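We use cookies to remember your preferences and to see which pages are read. Accept all | Manage settings

A Place for Every Pen: speaker notes for the short talk on desks and small corners
June
Notes by Consuelo Huanca

Opening

Good evening, everyone, and thank you for coming out and for bringing your own cushions (those chairs have been on my conscience). I'm Consuelo, and I've been asked to talk for 15 minutes about pens, which my sister thinks is 14 more than the subject deserves. I'm going to try to win her round.

Put both slides up now and let people look for a moment before carrying on. Sip of water.
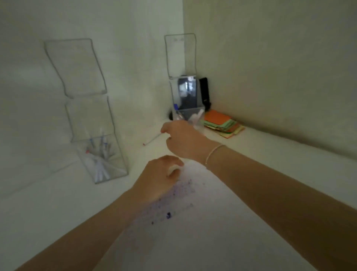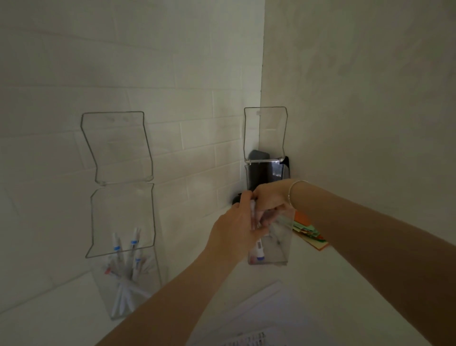
Why I start with the corner

Most of us, when we set up a desk, push it into a corner and then forget that the corner has walls. We buy a nice pot, we stand it on the desk, and within a week it has an elbow put through it. I did this for years at the Bemgate studio, with a heavy green jug that I was very fond of, and I must have picked the same pencils up off the same floor 500 times.

What I like about clear pockets on the wall is that they're out of the way of your sleeves and you can still see what you've got. Point to the lower pocket on the left-hand wall, with the bundle of pens and markers in it. It's the same pocket on both slides. You can make out little bits of blue and red near the tops, and that's all the label you need. Amirul Entili, who shares the Porkier workshop evenings with me, was all for printing labels for everything, and I do see the appeal, but with see-through holders I think you'd only be covering up the useful part.

Pause here, somebody always asks about the empty pockets.

The empty pockets

I know, I know, it does look like a waste! The upper pocket on the left has nothing in it, and I would leave it that way for a good while. When you put up new storage there's a terrible urge to fill it by teatime, and what goes in is whatever was nearest, so you end up with a beautifully displayed set of dead biros and a ruler from a hotel. Leave a pocket free for a month. Something will come along that wants to live there, and you'll be glad of the room.

(If it's a chatty group, tell the Hayashi story about the tin of bulldog clips. If they look tired, skip it.)

Sorting before you put away

Now, the dull part, and I'm sorry, but it makes all the difference. Tip the lot out on the desk. Have a scrap of paper by you and try every single pen on it. If it writes, it stays. If it needs coaxing, it goes. Don't keep a pen out of pity.

After that I make 4 heaps:
- everyday pens
- markers for paper
- markers for whiteboards
- anything that belongs to somebody else in the house

The two sorts of marker are the ones to be fussy about, as plenty of them have white barrels and they look like cousins. My mother-in-law once wrote a whole week's menu on a whiteboard in the permanent kind, and we had fish pie up there until Easter.

A word about ink

Go back to the first slide and point out the purple on the desktop. Anybody who uses colour will have a patch of this sooner or later, dots and smears and one fat blot, and a white desk shows you every bit of it. I'm quite relaxed about it myself. If you'd like to be rid of yours, begin with a damp cloth and a drop of washing-up liquid, and try any stronger cleaner on a hidden bit of the desk before you go at the middle. And wipe the pen barrels as well while you're at it, or you'll carry the ink straight into your nice clear pockets.

Fixing to brick and to plain wall

Second slide. The wall on the left is painted brick and the one on the right is smooth, and lots of us have just such a mixture at home. For sticky pads, the smooth wall is generally the kinder of the two. Painted brick can be bumpy, and the paint may come away with the pad. Ask at a proper hardware shop, and take a photo of your wall with you. I hung my own set 35 centimetres above the desk and had to move it, because I couldn't reach it sitting down.

Hold the pocket with one hand when you're pushing things in with the other. It's a small habit and saves a good deal of wobbling.

Questions

Leave plenty of time. Likely ones are whether to store markers lying flat (check what the maker says), and where the pockets came from. Handouts are in the Tevton tote bag by the door. Remind people to take their cushions home.

Related
The drawer under the telephone
Scissors, string and where they go
Amirul Entili on mending a wobbly shelf
Notes from the Porkier workshop evenings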